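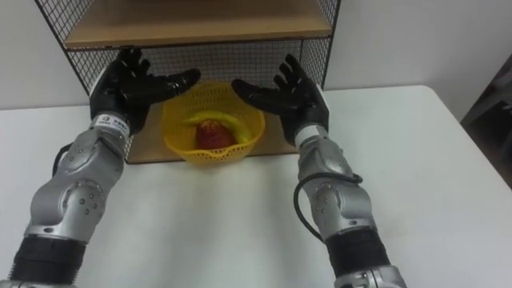

Zendoder hands, three months in: lovely until the left one stops listening

I've been putting off writing this because I wanted to like these so much, and mostly I do! We bought the pair for our little workshop in Astham last winter, bolted them to the arms we already had, and I've had them picking up fruit, baskets and anything else I could pinch from the kitchen ever since.

The good stuff first. Five proper fingers on each hand, and the black covering has a decent bit of grip to it. Bananas are no bother at all. The yellow mesh basket took a day or two of fiddling (two hands, one each side, lift off the bottom board of the shelf without clouting the board above), but once it was set up it went well enough that I stopped hovering over it.

Which was daft of me. One afternoon in May 2019 I had it lifting the basket and holding it up while I wrote my notes. I sent the open command, the right hand opened, and the left one just carried on squeezing. No error, no beep, and the screen cheerfully told me both hands were open. The right arm then backed off as planned and the left swung the basket round by its rim and into the side of the shelf. Fruit everywhere. My colleague Tania Dewan had been about to reach in and straighten the banana, and I still go a bit cold thinking about that.

It did the same thing again that week, and once more after I'd reinstalled everything. So that's 3 times in 1,836 lifts (the software keeps a tally, I'm not that keen). Doesn't sound like much, does it? But it's a hand that says it has let go when it hasn't, and I don't care how rare that is.

Support was a mixed bag. Two days of being told to restart it, then I got passed to Pranab Hettiarachchi, who was brilliant. He had me send the logs over and found that the screen shows what you've asked the hand to do, and takes no notice of where the fingers have got to. The sticking itself he put down to the left controller dropping messages when it gets warm. They posted a new controller and I've had no repeat so far, but the screen still works the same way. A fix is promised for September.

Until then I've added my own check on the finger positions before either arm moves, and we don't put our own hands in without hitting the stop button. If you can't write that sort of check yourself, I'd wait.

A few smaller grumbles:

The cables. They loop out by the forearms and I'm forever worrying about one snagging on the shelf. Some clips in the box would have been nice.

The manual. 95 pages, and the bit on emergency stops is near the back.

The spare glove set is around £200, ouch.

Three stars from me. I'll come back and add one if the update does what Pranab says it will.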